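Grundanar estrena sala de trabajo en Groledstead: mesas claras, estanterías a la vista y cables en alto

Groledstead, 12/4/24

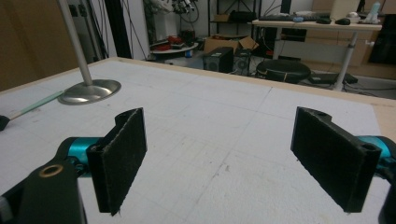 La mesa de tablero blanco con canto de madera clara y, al fondo, el escritorio blanco con teclado y ratón.

¡Por fin puedo contarlo! Llevo meses hablando de esta sala a todo el que se me pone delante y desde hoy está abierta. En Grundanar nos dedicamos a montar espacios de trabajo para equipos pequeños, y este de Groledstead lo hemos hecho para nosotros mismos, con nuestros muebles, nuestras manías y bastantes discusiones sobre dónde iba cada enchufe.

Lo primero fue la mesa. Yo la quería blanca y con una cuadrícula suave, de esas que te ayudan a colocar las cosas rectas sin ir a buscar la escuadra (aunque una regla a mano siempre viene bien, y por la mesa anda una tira verde clarito). El borde es de madera clara y ya tiene alguna marca en la superficie, que para eso está. También pusimos un poste metálico con base redonda y pulida — mi pieza favorita, lo confieso.

Detrás queda la zona de ordenador, con un escritorio blanco de pata metálica y un taburete negro redondo que se guarda debajo, junto a los armarios de madera. La estantería negra de metal es de la serie Cellell, la misma que vendemos en la tienda, y sirve para dejar la bolsa al llegar. La mesita redonda blanca iba a ser para el café, pero enseguida se nos llenó de otras cosas. Y sí, todavía hay alguna caja de cartón abierta: la mudanza sigue su ritmo.

Los cables nos dieron guerra. Decidimos llevar buena parte por arriba, cerca del techo, y dejar que otros cuelguen junto al poste oscuro, donde se pueden cambiar sin mover un solo mueble. La distribución la dibujó el estudio Hlongwane, que nos aguantó 14 versiones del plano con una paciencia admirable.

La sala se puede visitar durante todo diciembre con cita previa. Los grupos que reserven una jornada completa pagarán 300 euros, con uso de las mesas y de los armarios incluido. Quien quiera una distribución parecida en su local puede pedirnos presupuesto; el conjunto básico de mesa, escritorio y estantería Cellell sale por unos 1370 euros, montaje aparte.

Contacto para prensa y reservas: oficina de Grundanar en Groledstead.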